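**Trivia list corrections, batch 5 (please cite)**

**fngau**
Going through the "random facts" list before it gets merged. The list stands at 46 entries. Entry 12 says glass is a slow-moving liquid and that old church windows are thicker at the bottom for that reason. I want it removed. Glass at room temperature is an amorphous solid. The thickness variation comes from how crown glass was made: spun into a disk, cut into panes, uneven from the start. Glaziers often set the heavy edge down, but panes with the heavy edge up or to the side exist too.

**keskin_f**
Agree on the physics. Disagree on removal. Rewrite it as "Old window panes are often uneven because of how the glass was spun." Still a fact, still fits on one line.

**fngau**
Then it isn't surprising and it doesn't belong on the list. The surprise was the wrong part.

**hulyak**
Keep the rewrite. Half the list is less surprising than that.

Entry 19: "Honey never spoils." Needs a condition. Sealed, low-moisture honey keeps more or less indefinitely. Honey that has taken up water will ferment. I'd write "Sealed honey can keep for decades" and stop there.

**zindodine**
The usual source for 19 is the Egyptian tomb story, 3000 years old and still edible. Has anyone found a primary excavation report for it? I have looked and only find articles quoting each other.

**fngau**
No. I spent an evening on it in July and got the same loop. Drop the tomb, keep the chemistry.

**tokgoz_b**
Entry 27, bananas are berries. Correct in the botanical sense, and strawberries are not. No change except to add "botanically" in front.

Entry 31, the Great Wall visible from the Moon. False, delete. It is very hard to pick out with the naked eye even from low orbit.

**keskin_f**
Second on both.

**zindodine**
Entry 33, Venus. The list says "A day on Venus is longer than its year." One rotation against the stars takes 243 Earth days and one orbit takes 225, so that holds. Sunrise to sunrise is 117 days, so it fails for the everyday meaning of "day."
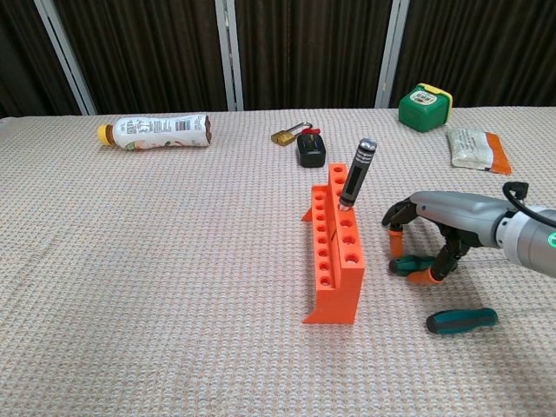

I'd put "Venus takes longer to spin once than to go around the Sun." Same content, and no one can argue about which day is meant.

**hulyak**
That is longer and duller. "Day" with a footnote is enough.

**zindodine**
Footnotes get stripped when people repost. The wording has to carry it.

**fngau**
Going with the Venus rewrite. Status:

- 12: rewritten per keskin_f (noting my objection)
- 19: rewritten, tomb removed
- 27: "botanically" added
- 31: deleted
- 33: rewritten

**hulyak**
My objection on 33 can be noted next to yours on 12.

**tokgoz_b**
With 31 gone, does everything after it get renumbered? My notes use the old numbers.

**fngau**
Old numbers stay until the batch closes. 31 is blank for now.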